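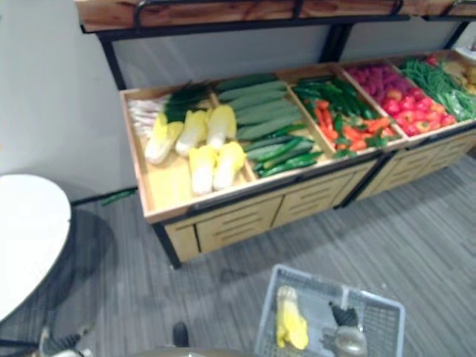
Napa cabbage in the basket, gripper reaching in beside it.

Hello again from the bench end of Landbridge! It's my turn to fill this corner of the newsletter, and I've been told to keep it to hands, so hands it is. We've had 2 kinds on the go for the grocery work, the plain gripper you all know and the four-fingered one that Nurmi sent over in a crate big enough to sleep in, and I have Opinions.

The plain gripper first. I'm fond of it. It opens, it shuts, and if something goes wrong you can generally see why from across the room. Napa cabbages are a fair test for it because they're fat and slippery-shaped and the leafy end gives way when you squeeze, so you have to go in lower than you'd think. My first few tries I went for the middle, like picking up a rugby ball, and got a handful of leaf (sorry, cabbage). Vilja Peltonen showed me how she comes in from the side with the wrist turned a touch, and I've copied her ever since. I logged 300 picks with the plain gripper across all the veg, and 238 of those ended up in the basket on the first go. I was quite pleased with that until Vilja told me her number, which I won't be printing.
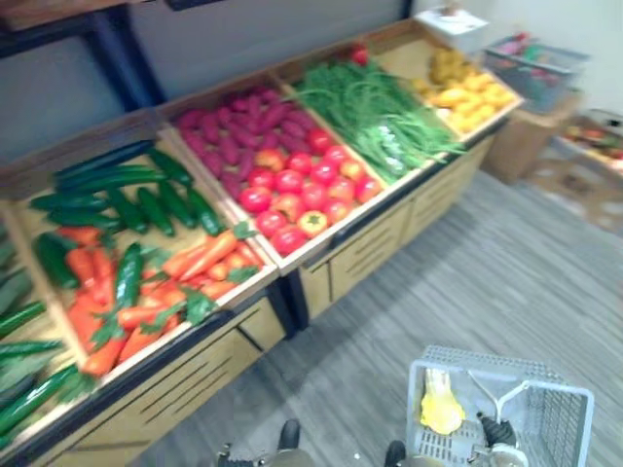 Baskets have given me far more bother than vegetables. Moving one means a good hold on it, and a curved handle like that white one wants to roll round the finger the moment you lift. Pressing a finger against it near the floor is fine as far as it goes, but then the other arm has to do the shopping by itself, and it's a long reach from there to the carrots. I've started parking the basket closer to the stand before I do anything else. Cliscombe have been asking for a run with the basket held the whole way along, and I'd like a grippier fingertip before we promise them one. There are some rubber sleeves on order. If anybody has a better idea than rubber sleeves, come and find me!

Now, the new hand. 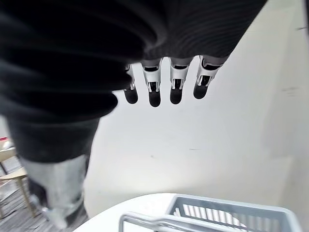

Photo: Landbridge / Skunditz grocery trials

It's a lovely thing to look at, four jointed fingers with round black tips, and everyone who walks past wants a go. I've done 152 picks with it, which isn't enough to be fair to it yet. Tomatoes I like it for very much. It sort of gathers them, and I don't have to be so fussy about my angle. Green beans are another matter (I'd rather not talk about the beans). The big ribbed cover above the fingers takes up a lot of room too, and when I'm reaching down into a basket I'm always thinking about where that is as well as where the fingertips are. You do get used to it, but my picks are slower and my shoulders know about it by teatime.

The Skunditz controller is the other half of the story. On the plain gripper the squeeze feels just right to me. With four fingers I keep closing too early, so we've turned the sensitivity down one notch and I'm going to leave it alone until I've got a proper run of picks behind me. Please don't turn it back up when you borrow the desk! There's tape on the dial now.

Vilja is doing the same list with her own settings, and we'll put both sets of numbers side by side in the July issue. If you fancy a turn on either hand before then, put your name on the sheet by the kettle.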